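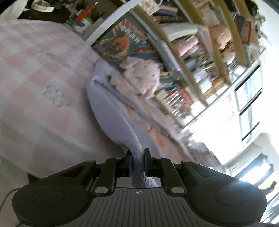 Photo: Marius Preda

Print this page | E-mail this page

Sock handling with a hand-held gripper: where to cut the episodes?

Posted by Marius Preda

I am putting together a set of demonstrations for a small policy that picks up socks and moves them to a pile. All of it is recorded with a hand-held two-finger gripper, the camera looking out over the fingers, in ordinary furnished rooms. So far I have 924 episodes. The photo is typical: cuff between the finger tips, the rest of the sock standing above the grip, a checked fabric cover and a full bookshelf behind.

My trouble is with the labels. I marked the grasp at the first image in which both tips touch the fabric. On a ribbed cuff the tips go on closing for some time after that, because the knit squashes. The trained policy lifts too early and drops thin socks. Should the mark move to the point where the fingers stop closing, or should I drop it and let the network work from the finger width alone?

Second point: I have 16 pairs, mostly pale. Is that enough, or do I need more colours before I record more episodes?

Jolen

Move the mark. First contact is a poor event for cloth, as you cannot see it reliably from above the fingers and two people labelling the same clip will disagree. Use finger width instead. Take the width signal, smooth it lightly, and mark the grasp where its slope falls to near zero and stays there. It can be scripted, so you need not go through all the clips by hand.

Keep the continuous width as an action target as well. If you reduce it to open/closed you throw away the squeeze, and the squeeze is what your policy is getting wrong. Check the time offset between width and video before relabelling – mine was out by three images and I spent most of September blaming the network.

Also look at where the cuff sits in the grip. If most of your examples hold it near the tips, as in your picture, the policy will see few deep grasps and will do badly when it makes one. I would record 300 more with the depth varied on purpose.

Sodeck

just get more data

Vaněk

I agree with Jolen on the width, less so on the number of new episodes. Before recording anything, sort what you have by room and hold one room out entirely. If the score drops sharply there, the background is the weak part and more grasps in the same bedroom will not help.

On colour: pale socks on pale bedding are the hard case, so keep those. Add dark ones and a few with stripes. I went from 19 single socks to a mixed drawerful and gained more than from doubling the episodes. Leave failed grasps in the raw set under their own label. You may want them for a success detector later, and they are tedious to produce afterwards.

Marius Preda

Thanks. The width signal was already in the logs, so I have relabelled on slope and the marks look far more consistent. Offset check is next, then a held-out room. I have not retrained yet.

Contact Hellano Help | Copyright Hellano and contributors | Back to top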